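Reading a bayonet scabbard

Posted in October by Lensa Gebru

I get more mail about scabbards than about blades, and most of it asks the same thing: does this one belong to this bayonet? I usually can't say from a photograph. A scabbard is easy to swap, and for most of the last century the dealers who handled surplus swapped them freely. A blade went into whatever sheath it would slide into, a leather hanger was added if there was one in the box, and the set went out the door.

What follows is how I sort through a steel scabbard when one comes to me, using the last piece I bought, a knife bayonet scabbard of the interwar type that came out of an estate in Trarkby. The blade that came with it is a separate problem and I will leave it alone for now.

Before anything else, weigh it and write the number down. Then look at the throat. The throatpiece on a steel scabbard is the collar that sits in the open end and holds the springs. On most patterns it is fixed with one or two screws through the side of the body. Screws go missing, and the replacements are easy to spot once you have looked at a few dozen. The slot is too wide, or the head sits proud of the steel, or the thread has been forced and there is a small raised burr around the hole. Mine had one original screw and one replacement. The replacement is old, with the same brown tone as the body, so I assume a unit armorer put it there and not a dealer. I can't prove that.

The springs matter more than the screws. There should be two, one on each side, and they should press evenly. If a blade rattles in one direction only, a spring has broken or has been flattened. A flattened spring is often the sign of a blade that was never meant to go in there, usually one with a thicker spine. I test with a wooden slip cut to the width of the blade I think belongs, never with a bayonet. Steel on steel leaves a bright line along the flat, and a buyer will find it.

Next, the finish. Bluing wears first at the ball at the tip, then along the edges, then under the frog. The frog is the leather carrier, and it holds moisture against the steel, so a scabbard that spent years in one will have a band of fine pitting around the upper third. The band has a clear lower limit where the leather stopped. If the pitting runs evenly from end to end, the scabbard was stored bare somewhere damp. If the whole thing is a deep and even blue-black with pitting underneath it, someone has refinished it. Cold blue from a bottle also tends to leave a slightly sour smell, which stays in the throat for months.

The Trarkby piece has the band. It starts just under the frog stud and stops cleanly, and the steel below is worn but smooth. I was glad to see it, as the seller had described the scabbard only as "dark."

Marks come next, and they are where I see the most wishful thinking. A stamp on a scabbard can be a maker, an inspector, a unit, a rack number, or a later property mark from a country that captured or bought the lot. These often sit on top of each other. Work out the order by looking at which strike cuts into which. The metal at the bottom of a later strike will usually deform the wall of the earlier one. A loupe is enough for this, with the light coming in low from one side. Mine has the number 21 near the throat and a 4 on the reverse. The 21 was struck with a single two-digit punch and the 4 with a hand punch that leaned to the left. I read the first as a rack or weapon number and have no firm view on the second.

Li-hua Yen, who has handled far more of these than I have, wrote back that the leaning 4 could be a depot repair mark, put on when the throat screw was replaced. It fits with the old screw. She also pointed out that she has seen the same thing done with a 2, and that she would not pay extra for either. I have entered it in my notes as "repair mark, possible."

Cleaning should be light. I use a thin oil, left on for a day and wiped off with cotton, and then I do it again. Active rust gets a piece of soft copper and a lot of patience. I don't use steel wool of any grade on blued surfaces. The inside is harder. I run a dry patch down on a flat stick, look at what comes out, and stop when it comes out the same color twice. Old grease in the bottom can be left where it is. It has protected the tip this long.

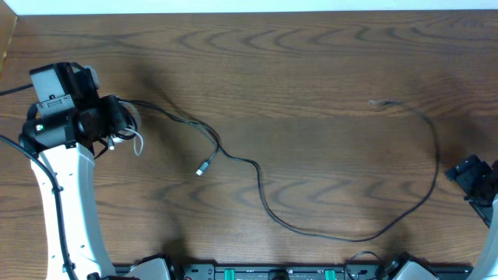 Storage and records

Don't keep the bayonet in the scabbard. This applies to steel and more so to leather, where the tanning salts will mark a blade in a single wet summer. I store the two side by side with a tag on each, and the tags carry the same number with a letter after it. If I later decide they don't belong together, I strike out the number on one tag and leave the old entry readable.

The record for each scabbard is one page. It has the weight, the length over the ball, the width at the throat, the screw count with a note on which look original, every mark drawn by hand at double size, and the name of the place it came from. Drawing the marks is slow – a rubbing is quicker, and a rubbing picks up the pitting too – but it makes me look at each stroke. Twice now I have found a second strike under the first only because the pencil line would not come out right.

I paid 20 more than I had planned for the Trarkby scabbard and would do it again for the band under the frog. The blade goes on the bench next. It has a pressed-in grip screw and a muzzle ring that looks to have been opened up with a file, and I want to measure that ring before I write anything about it.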